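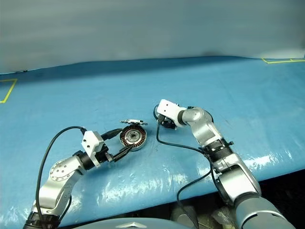

Blue table, yellow tape in the corners.

Quick one tonight, the sourdough is on its second fold and I have maybe 60 minutes. So. Moving to Illora. Still happening, December, boxes everywhere. Sold the couch for 200. Kept the ugly lamp.

The mover quote from Uter came back at 879, more than I wanted, but the other place never called back. Fine. Booked it. They want everything labelled by room and I have exactly 2 markers, one dying. 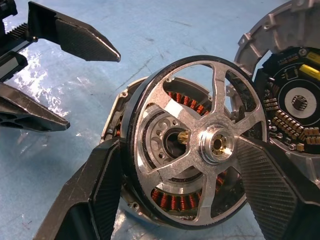

Motor close up, silver with five spokes.

Biggest headache is the plants. Movers won't take plants! So they ride with me, the fern up front, teh rest on the back seat. Bread smells good already and its not even in the oven.

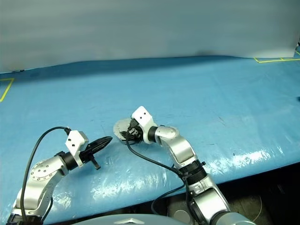 Anyway the kitchen gets packed last. I need my pans. Also if anyone local wants a free bookshelf, email me, you haul it. Ok, dough.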